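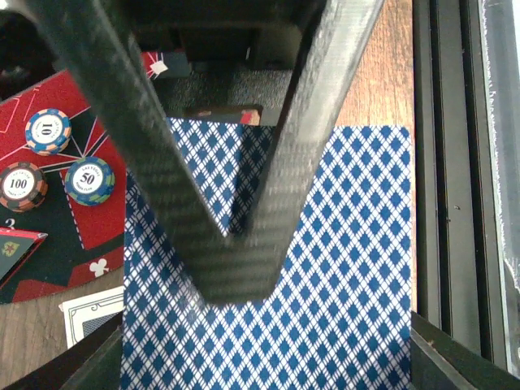 How do people decide which robot to buy?

They start with the job they want done, then work out what the robot will need to do it, and only after that do they look at the price.

## Start with the job

Picking up a playing card sounds simple. Try it on a bare table, though, and you will find that a card is thin and lies very flat. Your fingernail can slide under the edge. A robot with two stiff fingers has no fingernails, so it may need a different way to get hold of the card. A poker chip is thicker and easier to pinch from the sides.

This is why a buyer writes a list of objects before anything else. The list says how big each thing is, how heavy it is and how it usually lies. A robot hand that is good with chips might be poor with cards, and a hand made for boxes might be no use with either.

## What goes on the shopping list?

The arm is the part most people think of. It is often the most expensive part too, but it can't do much on its own. A buyer also has to plan for:

- a gripper, the part that holds things
- a camera, if the robot has to see
- a strong table or frame to fix it to
- a computer to control it
- spare parts, such as fingertips that wear down
- safety equipment
- time for people to learn how to use it

People forget the last one quite often. Learning takes days or weeks, and somebody has to be paid for that time.

## A small budget to try

Let's look at one made-to-measure part of a plan. The Ivamar club wants new fingers for its gripper. A shop called Stollent sells them for 40 pounds a pair. The club needs 3 pairs: one to use, one to practise with and one to keep in a drawer.

3 x 40 = 120 pounds

The club also wants a camera and a bracket from Okenico, and together those cost 472 pounds.

120 + 472 = 592 pounds

If the club has 600 pounds, it can pay for everything, with 8 pounds left over. That is a bit tight. If one thing costs more than expected - postage, for instance - the money runs out. Many planners keep some money to one side and don't spend it unless they have to.

## Buy, borrow or rent?

Buying makes sense when a robot will be used often and for a long time. For a short project, renting can be cheaper. Some schools share one robot and take turns, so each school pays only part of the cost. Sharing needs a timetable, and everyone has to agree who pays for repairs.

## Try it first

A careful buyer asks to see the robot do the real job with the real objects. A film of a robot lifting a big foam cube doesn't tell you if it can lift a card. Good questions to ask the seller are:

- How many times can it do this before something needs changing?
- How long do spare parts take to arrive?
- Who do we ring when it stops?

## Words to know

**Gripper:** the hand of a robot.

**Budget:** a plan for how money will be spent.

**Spare part:** an extra piece kept ready in case one breaks.

**Quote:** a price a seller gives you before you agree to buy.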